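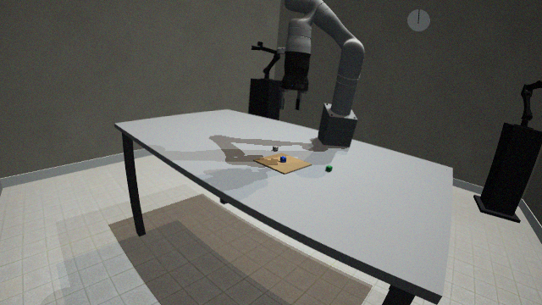
Wimis 一月号选题会记录

时间：2021年7月30日下午
记录：我（又是我，抽签的纸条绝对有问题）
到会：Geeta Shukla、Koen Van Wijk、老鲍、小季、阿栗、我
请假：美编，在医院陪她妈妈做检查，意见提前发到群里了，我替她念

先说一下，上次的记录有人嫌太短，说看完了还是不知道到底定了什么，所以这次我能记的都记了，包括跑题的部分。嫌长的可以直接看最后的分工。

一、上次记录的更正

Geeta 开场就说上次记录里把她的话写反了。她当时说的是秋天那期的封底不要放广告，我写成了"封底可以放广告"。对不起！已经改了，新版在共享文件夹里，旧的那份我删了，谁电脑里还存着的麻烦也删掉，免得下回翻出来又吵。

老鲍说他也有一处要改，就是"老鲍同意写酱油那篇"。他说他没同意，只是点了一下头，点头的意思是听见了。大家讨论了一会儿点头算不算同意，最后决定以后要在会上说出"我写"两个字才算。酱油那篇暂时没有作者，往后挪。

二、一月号的主题

夏天一边吹风扇一边讨论冬天喝什么汤，这种事我们每年都干一次，今年还是觉得别扭。窗外知了叫成那样，小季在讲羊肉汤里放不放白萝卜，听得我出了一身汗。

候选主题原本有三个：汤、剩菜、早饭。

早饭是阿栗提的。她的理由是大家写早饭最容易写出真东西，因为早上人还没装起来。我特别喜欢这句话，但是 Koen 翻了目录，说去年春天那期有一半稿子都和早饭有关，只是没挂这个名字，读者会觉得炒冷饭。阿栗说那就改成剩菜好了，炒冷饭正合适。全场笑完以后，剩菜居然认真地讨论了很久。

剩菜的好处：题目亲切，家家都有话讲，不用买贵的材料，也能写到节俭、写到婆媳、写到一个人住怎么买菜。坏处是照片难拍，美编在群里写的原话是"剩菜拍出来就是剩菜"，我照念了。另外 Geeta 担心食品安全，隔夜的绿叶菜、反复加热的米饭，这些说法网上吵得厉害，我们没有人懂，要做就得请懂的人审稿，时间不够。她建议剩菜放到明年夏天，提前找人。

汤就这么留下来了。小季有点不服气，说汤太稳妥，哪本杂志冬天不做汤。Geeta 问她，那你家冬天喝什么汤？小季说她家不喝汤，她爸认为汤占肚子。大家一下子都来劲了，老鲍说这个才是稿子嘛，"一个不喝汤的家"。小季本来想推，后来自己讲着讲着讲了好多，什么她爸吃面要把汤沥干，什么她上大学第一次在同学家被盛了一大碗冬瓜排骨汤，不知道该先喝还是先吃饭。她最后说了"我写"。记录在案！

决定：一月号主题为汤。刊名下面那行小字先空着，Koen 提了"端上来的时候小心烫"，有人喜欢有人嫌长，下次再定。

三、读者问卷

问卷收回1051份，比上回多，阿栗统计的，辛苦她了，她说有一段时间闭上眼睛都是表格。我只挑会上讲到的记：

最多人喜欢的栏目还是"厨房抽屉"，就是读者写自家抽屉里一样旧东西的那个。编这个栏目的老鲍听完坐得特别直。

意见最多的是字小。这条年年有，年年说改，年年没改，因为字一放大页数就要加，页数一加邮费就要变。Geeta 说这次不能再混过去了，有位读者在问卷背面手写了一整页，说她和丈夫两个人轮流念给对方听，念到配料表那里总要去窗边。阿栗把这一页念了出来，念完大家安静了一会儿。

Koen 建议正文先不动，把配料表和步骤的字放大，再把页边那些小花纹拿掉，腾出地方。美编不在，没法拍板，我问了群里，她回了一个"可以试"，过了一会儿又回了一句"小花纹是我画的"。所以花纹怎么处理，请 Koen 自己去跟她讲，别让我传话。

第三条意见是希望菜谱里把"适量"写清楚。这个又吵起来了。老鲍是坚定的"适量派"，他说盐就是适量，各家盐不一样咸，各人舌头也不一样，写死了反而害人。小季是"克数派"，她说她照老鲍的菜谱做过一次雪里蕻，适量了三回，最后倒掉了。两边都有道理。我个人偏小季一点，因为我第一次炖牛腩也是被"适量"坑的，那锅牛腩咸到我室友以为我在做腌肉。

折中的办法是 Geeta 提的：给一个起步的量，后面注明"尝一尝再加"。老鲍勉强同意，条件是葱花可以继续写适量。全体通过，葱花保留适量。

还有一些零散的：有人希望恢复夹在杂志里的种子包（恢复不了，上次受潮发芽了，有读者拆开信封以为长霉）；有人问能不能多登一点男人做饭的稿子；有人说我们上一期有篇文章里的外婆和三年前另一篇里的外婆太像了，怀疑是同一位外婆。阿栗去查了，还真是，两位作者是表姐妹！这个太妙了，她打算写信问问两个人愿不愿意合写一篇，各写各的外婆，放在对页上。

四、来信与选稿

夏天征稿收到将近200封信，其中有一部分和汤有关，因为我们在上期末尾偷偷写了一句"冬天想聊聊锅里的东西"。目前读下来，会上提到的几篇是这样的：

有一位退休的火车司机写他在食堂喝了大半辈子紫菜蛋花汤，退休以后自己在家做，怎么做都觉得太稠，后来去找当年的食堂师傅问，师傅说紫菜就抓那么一小撮，多了要超支的。文章很短，结尾停得很干脆。全票通过，一个字都不想改。Koen 说标点还是要改一改的，他通篇只用逗号。老鲍说火车司机嘛，不爱停。

有一篇写月子里的鱼汤，写得很满，情绪也很重，Geeta 喜欢，小季觉得太长。我两边都能理解。作者写到婆婆每天端汤进来都不敲门，那一段我读得很紧张。建议请作者删掉前面关于怀孕的部分，直接从第一碗汤开始。Geeta 来写信，她写退改信最温和，收到她退改信的人经常又寄来两篇新的。

有一篇讲罗宋汤的，作者在信里很骄傲地说参考了很多资料，问题也在这里，读起来像资料。大家想听的是他家楼下那家店的事，他只写了两行。由老鲍去问能不能把那两行写成一篇。

有一篇匿名的，写分手以后一个人去喝胡辣汤，辣得哭，邻桌大叔递纸，说头一回喝吧。整篇都是对话。阿栗特别喜欢，我也特别喜欢。但没有地址没有电话，邮戳也糊了，稿费不知道寄给谁。决定在秋天那期登一则寻人启事，写明"写胡辣汤的朋友请联系我们"，联系不上就不登。Koen 问要是好几个人都来认怎么办，Geeta 说那就问他大叔说的第二句话是什么。

另外有一篇写得挺好，可我越看越眼熟，回家翻了旧书，有三段和一本散文集几乎一样。会上把两份对着看了，大家都不太好受，作者是老读者，每期都写信来。决定不登，由 Geeta 私下写信，不公开，也不指责，就说我们看见了相似的地方，请她自己说说。这一条只在内部记录里保留，对外发的那一版请删掉（我自己会删，写在这里提醒自己）。

五、菜谱部分

一月号登5道汤，上一期登得太多，试做的时候大家叫苦连天。定下来的是：

萝卜丝鲫鱼汤，老鲍做。他强调鱼一定要煎透再冲开水，讲了很久，中间还站起来比划锅的角度。

腌笃鲜，小季本来反对，说这是春天的菜，一月哪来的春笋。老鲍说用冬笋。小季说用冬笋就该换个名字。两个人为这个名字争了好一阵，暂时写作"冬笋咸肉汤"，菜名问题不再讨论！

扁豆汤，Geeta 做。她说她家里的做法是最后用热油炸孜然和蒜，刺啦一声浇上去，那一声很重要，菜谱里一定要写到声音。她还说家里每个人都觉得自己做的才是正宗的，所以她写的时候会注明这只是她一个人的版本，免得她姐姐来信。

豌豆浓汤，Koen 做。要煮到勺子能立在里面为止。小季问那还算汤吗，算粥吧。Koen 说在他奶奶那里，勺子倒了是要重做的。他还要放一根烟熏香肠，我们这边不好买，他去找替代的，试好了告诉大家。

番茄疙瘩汤，我做。没有什么可讲的，就是疙瘩要小，水龙头开成一条细线，筷子一直搅别停。阿栗说应该放在第一道，读者做成了一道就敢做后面的，这话我爱听。

试做安排在九月，天凉一点，要不然守着灶台真的会中暑。地点还在老鲍家，他家灶大，油烟机也好。请大家自己带碗，上次借了邻居家的碗，还回去时混了一只不知道谁的蓝边碗，到现在也没人认。那只碗在我这里，谁的请拿走。

每道汤都要找一个平时不下厨的人照着菜谱从头做一遍，旁边的人不许出声。这条是去年的教训，那次我们几个围着人家七嘴八舌，最后菜做成了，菜谱里漏了水。真的，整篇菜谱里没有写放水，有读者来信问，是干烧吗？

六、印刷和纸

这一段比较枯燥，但是和钱有关，请不要跳过去。

Cellitz 那边报了一月号的价，比上期涨了，主要涨在纸上。Koen 打过电话，对方态度挺好，说可以给我们留档期，但是八月底以前要定下来。我们跟 Cellitz 合作下来，装订一直没出过问题，只有一次裁切歪了，他们自己重印了，所以老鲍的意思是不要为了一点差价换人。

阿栗拿来了 Bereo 的纸样，是一种偏黄的，摸上去有点毛。大家传着摸了一圈。优点是看久了眼睛舒服，缺点是照片印上去会发闷，汤本来颜色就深，再一闷，萝卜丝鲫鱼汤可能会变成洗笔水（美编原话，又是她）。小季提议文字部分用黄纸，彩页还用原来的。这样要分开算价钱，Koen 去问。

售价要不要动，讨论得比较犹豫。现在一本卖20元，已经很多年没变。Geeta 不想涨，说问卷里好几位读者写到是从买菜钱里省出来的。Koen 说不涨也行，那就得少印几页彩页。我提了一个馊主意，说把"厨房抽屉"改成黑白，老鲍看了我一眼，我就收回了。暂时不涨，等 Cellitz 分开报价以后再算一遍。

七、发行

Pandey 负责的那几家书店，上期退回来的书不少都卷了角，没法再卖。阿栗去其中一家看过，杂志放在收银台旁边，人来人往拿包蹭的。她跟店员聊了，店员是我们的读者，很热心，把杂志挪到做饭类的书架上去了，结果又被挡在一套大部头后面，找都找不到。阿栗建议做一个窄窄的纸架子立在桌上，老鲍会折纸盒，他说他来试一个。（他说的是"我来试"，按照第一条的新规矩，我追问了一遍，他说了"我做"。）

卷角的那些怎么办？小季提议拿去送给社区食堂和理发店，人等着的时候可以翻。大家都同意，她负责联系她家楼下那间理发店，理发师傅据说已经在看她那本了，还把一页菜谱撕走了。

邮寄方面，有几位订户反映上期没收到。查了一下，有两位搬家了没告诉我们，有一位的门牌号我们抄错了，这个是我们的错，补寄，附一封道歉信，信我来写。剩下的还在查。

八、杂项

Geeta 提到想办一次读者聚会，地方不用大，大家带一样自家做的腌菜来换。天太热，也要看到时候方便不方便聚，先记着，不定日子。小季马上报名带她爸腌的糖蒜，说她爸虽然不喝汤，但是糖蒜是一绝。

Koen 在学写春联，想在一月号里夹一副，上联写了，"一锅慢火三餐暖"，下联还没有。现场大家对了好几个，老鲍对的是"半碗清汤两鬓霜"，太惨了，大过年的，不能用。阿栗对了"两碗清汤四季安"，平仄不知道对不对，我们没有一个真懂的。有懂的请救救我们。

刊物邮箱的密码又被谁改了，改的人请在群里说一声。

办公室那台电热水壶壶底的水垢要除了，我买了柠檬酸，放在水池下面的白袋子里，上面写着"不是糖"。请看清楚。老鲍，说的就是你。

关于会上吃东西，Geeta 带的炸洋葱圈很好吃，但是阿栗的统计表上现在有三个油印子。以后看表的时候先擦手。

九、分工

Geeta：给月子鱼汤的作者写信；给那位老读者写信；扁豆汤菜谱初稿；胡辣汤寻人启事的文字。

Koen：催 Cellitz 分开报价；问 Bereo 的黄纸最少要订多少；豌豆浓汤和香肠的替代；自己去和美编谈小花纹；下联。

老鲍：问罗宋汤作者；萝卜丝鲫鱼汤和冬笋咸肉汤的菜谱，盐要有起步的量；书店用的纸架子；九月试做的场地。

小季："一个不喝汤的家"初稿；联系理发店和社区食堂；冬笋咸肉汤试做时在旁边看着（不许出声）。

阿栗：给那对表姐妹作者写信；问卷里提到字小的读者，挑几位寄新字号的样页过去，请他们看看够不够大；查没收到杂志的订户；和 Pandey 说一声以后退书用硬纸板垫一下。

我：补寄和道歉信；番茄疙瘩汤；改旧记录；这份记录；保管蓝边碗。

美编：看完记录以后说说配料表放大到什么程度，还有两种纸接在一起难不难看。不急，先照顾阿姨。

下次开会等 Cellitz 的报价到了再约，我在群里喊大家。带洋葱圈的人请继续带洋葱圈。

补记：散会以后小季在楼梯上又追着老鲍说，用冬笋的就是不能叫腌笃鲜。老鲍说他没说要叫。小季说你心里在叫。这一段是我下楼时听到的，不算会议内容，不过菜名那里排版的时候请校对两遍，正文里也查一查。

再补：Koen 晚上发来消息，说烟熏香肠试了楼下卤味店的一种，太甜，豌豆汤喝起来像甜品，继续找。哪位认识做熏肠的，告诉他一声。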